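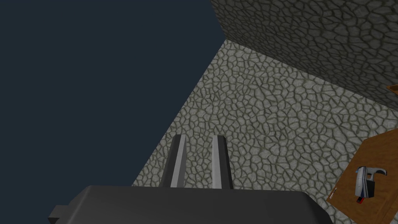 Pale cobblestone surface against a navy background.

Section 3: Setting the power limit on your Muvari board

Before you start, please let the board sit idle for a couple of minutes with the lid closed, so the Grevis chip can settle down to its resting clock speed. It's a dull wait, I know, but the readings later on will make a lot more sense for it!

1. Open the Horrocks control panel and choose Power, then Limits.
2. Pick Manual. The slider wakes up and shows the factory setting.
3. Drag the slider down to 49 percent and press Apply. The fan may change its tune for a moment – that's fine.
4. Run the short load test. The core clock should hold at 700 MHz or better all the way through.
5. If it dips below that, raise the limit by 2 points and run the test again.

Note: Boards on the January firmware keep two sets of limits, one for mains and one for battery, so you'll want to go through these steps once for each.

Caution: Never unplug the board while Apply is grayed out. If the panel freezes, hold the Drollcombe reset button for three seconds and start again from step 1.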